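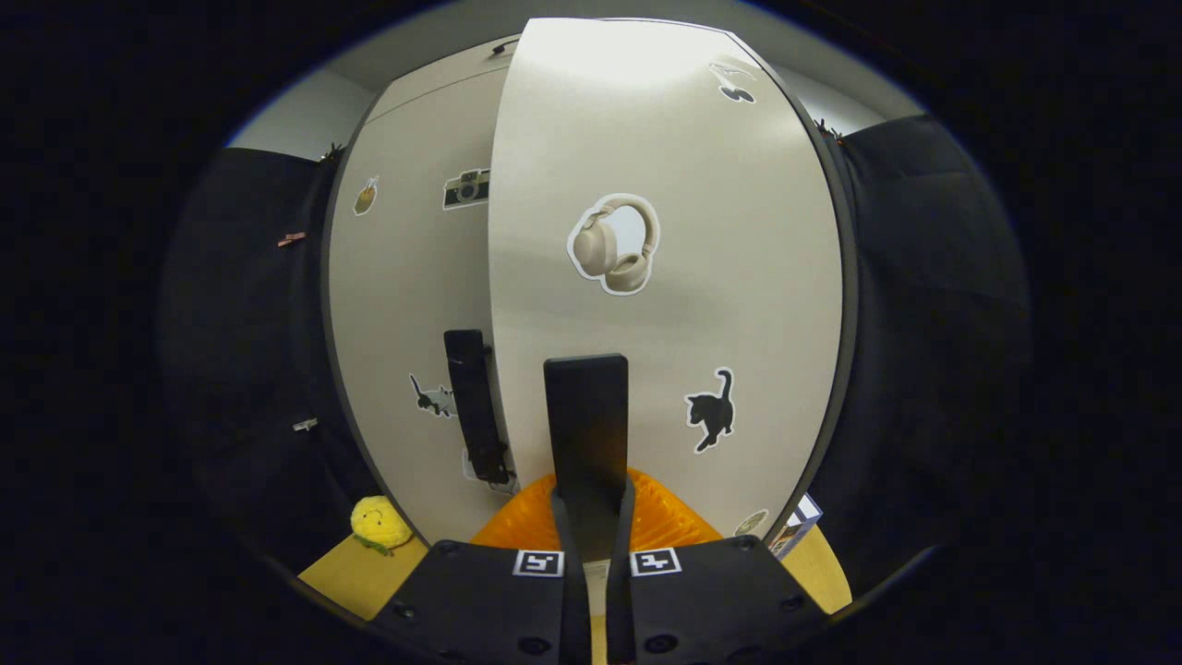
The Cupboard Doors, and Other Small Pleasures

Welcome to the gallery page for the flat in Grurville, which has been coming together, bit by bit, since last October. Several of you have asked how the cupboards are getting on, so I have finally sat down with a pot of tea to write it all up properly.

When I moved in, everything was white. White walls in the hall, white shelves, a big white cupboard with black handles, and me standing in the middle of it wondering where to put my coats. I did think about painting (I got as far as bringing home 2 sample pots from Bisgaard, both of them green, and both still unopened under the sink) but stickers seemed so much kinder to a nervous decorator. You can peel one off if you've changed your mind by breakfast!

The headphones
My favourite, and the one that started it all. Big, beige and creamy, the sort that go right over your ears, and I gave them the middle of the right-hand door because they deserved it. They came in a mixed bag of 200 from Omine, which I tipped out on the rug and sorted through for a whole happy evening.

The cats
One black, seen from above with its tail curling up, and one grey and black, stretched out on the left-hand door as if it had no plans for the rest of the day. I moved the stretched-out one twice before I was content, and my advice is to live with a sticker held on by a dab of tape for a bit before you press it down.

The camera
Silver and black and pleasingly old-fashioned, up on the left door. My first camera was an Utau, bought second-hand, and I carried it on every holiday until the winder gave up, so I have a soft spot for anything of that shape.

The little ones
There are some small stickers dotted about too, including a round pale one down in the bottom corner of the right door. I do like having something low down - it's nice to find when you're on your knees looking for a shoe.

Next on my list is the bathroom cabinet, which has a mirror and will need a lighter hand. Do write in if you've decorated a cupboard of your own, as I'd love to hear what you chose and where you put it.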